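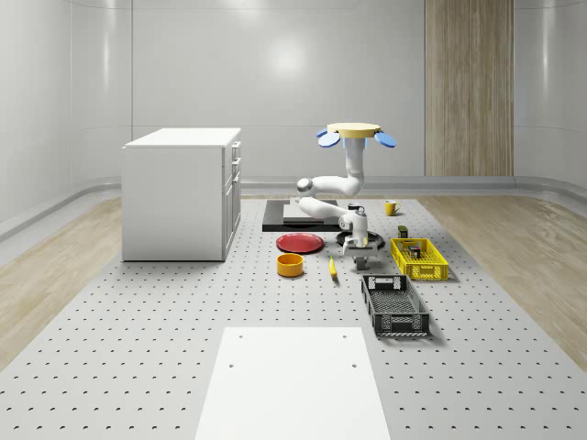
Socorro Betancur wrote to me after my last column to say that I was quite wrong about kitchen drawers, and that a household which can't find its own potato peeler has no business lecturing anyone on how to live. She put it more kindly than that, over two sides of notepaper, but that was the drift of it. I had written, you may remember, in praise of the muddle drawer, and I had said (rather grandly, I see now) that a home without one was a home where people didn't really live. Socorro says that her mother kept a drawer for string, a drawer for candles and matches, and a drawer for cloths, and that plenty of living went on there, thank you very much.

I have been turning her letter over for a fortnight, and I find I want to give way on some of it and dig in on the rest.

Let me give way first. I grew up in Steverby, in a narrow house with a kitchen you could cross in four steps, and my father was a man who put things down. He put down scissors, spectacles, library books, a half-eaten pear. My mother spent a good part of every evening looking for what he had put down, and when I wrote so fondly about the muddle drawer I had quite forgotten who it was that did the rummaging. It is very easy to be charmed by disorder when another person is on her knees with a torch. So yes, Socorro, I take that one on the chin, and I have said sorry to my mother too, who had no idea what I was talking about but was pleased to be rung.

I'll also admit that a well-ordered kitchen is a kindness to guests. When I stayed with friends in Saliba some years ago I came down before anyone else was up, wanting tea, and I found the cups, the tea, the spoons and the sugar without opening a single wrong door. I remember standing there feeling looked after, in a house where everybody was asleep. You can't do that in my kitchen. In my kitchen you would find the tea all right, and then you would find the spare fuses, and a christening candle, and by then the kettle would have gone off the boil.

But now I must dig in, because what is sold to us these days has very little to do with Socorro's mother and her string. Last August I sat down with the Covik catalogue, which comes through our door whether we like it or not, and I went through the storage pages with a pencil. There were 96 separate things in it for putting inside a drawer. Trays for the drawer, racks for the drawer, small boxes with lids to sit in the larger boxes without lids. A set of 28 spice jars, all alike, with labels you write yourself! I own perhaps nine spices, and two of those are really the same one bought twice. I'd have been left with a row of empty glass looking at me every time I made a stew.

Socorro's mother, I would bet my good saucepan, never bought a thing to keep her string in. She kept it in a drawer because she had a drawer, and she had a great deal of string because she saved it. Her order grew out of what she did all day. What the catalogue offers is order got in ahead of the life, like those people who buy the walking boots and the map case and the flask, and are then faced with having to go for a walk.

My neighbours had their kitchen done by Plovotow two years ago and it cost, with the worktops, nearly as much as my first car and my second put together. It is very handsome. Every drawer slides shut by itself with a sort of sigh. And yet when I was round there in the spring and needed a rubber band, I watched the pair of them open drawer after drawer, each one beautifully divided up, and a rubber band had no division to be in. They had thrown out every last one. I went home and got one from the muddle, in the dark, by feel.

I think there ought to be one place in a house where a thing may go before you have decided about it. The key that fits something, the button off a coat you haven't identified, the foreign coin, the instructions for the old radio. If you must sort everything the moment it comes in, you'll either throw it out too soon or spend your whole life sorting, and I have done spells of both and was poor company each time.

So I have made a treaty with Socorro, though she hasn't signed it yet. One muddle drawer, and one only. The scissors live on a hook. The peeler has been given a home with the knives, where I'm told it should have been from the start, and I have moved the candle upstairs. I wrote and told her all this, and asked her, while I was about it, what she does with old keys. Her answer came this morning. She keeps them in the string drawer.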